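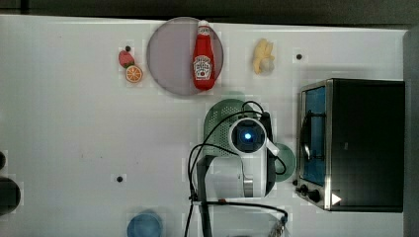 Adding a Raklow voucher to your account

Sign in and open Wallet, then Add voucher. Type the code without spaces or dashes. Codes bought in a Castby shop start to work at 6 a.m. the next day.

Each account holds up to 100 vouchers, and the oldest is spent first. To spend a different one, untick the others at checkout.

Error 862 means the code is already on another account. After 2 failed tries the form locks until the next day.

We use cookies to improve this site. Accept Manage settings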